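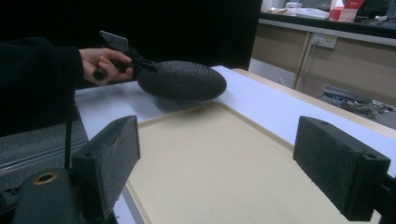
Does the Clernov Handpiece Need Its Top Setting? Project Report

Our group was asked to pick a claim from a dental equipment brochure and check it. We chose the Clernov polishing handpiece, which is sold on the strength of a top speed of 3000 rpm. The brochure says the extra speed "removes stain faster with greater comfort." It gives no source for either half of that sentence.

Method

We stained 5 sets of acrylic practice teeth with cold tea and polished them in the Fekavgate teaching lab. Each set was done at 500, 2000 and 3000 rpm with the same Nartey prophy paste. Cathal Tierney did all the polishing so that hand pressure would stay fairly even. I scored the teeth against a shade card without being told which speed had been used. 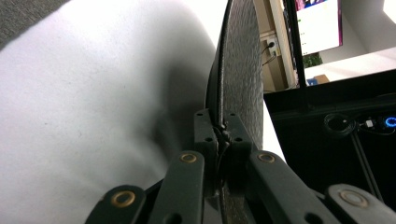 Dark textured disc held in the gripper.

Results

500 rpm was slow and left stain along the gum line. Going up to 2000 rpm made a clear difference. Between 2000 and 3000 I could not tell the teeth apart, and on two sets I scored the faster one lower. The top setting also threw more paste, mostly onto Cathal's sleeves.

Problems

Acrylic is not enamel, and tea is an easy stain. One person's eye and a shade card is weak evidence. We could not test comfort at all - plastic teeth don't complain. We had planned to repeat everything on a Rirberg handpiece, but it was out for service until August.

I would not tell a clinic the top setting is useless. I would ask the sales rep what test the comfort claim came from, and I doubt there was one.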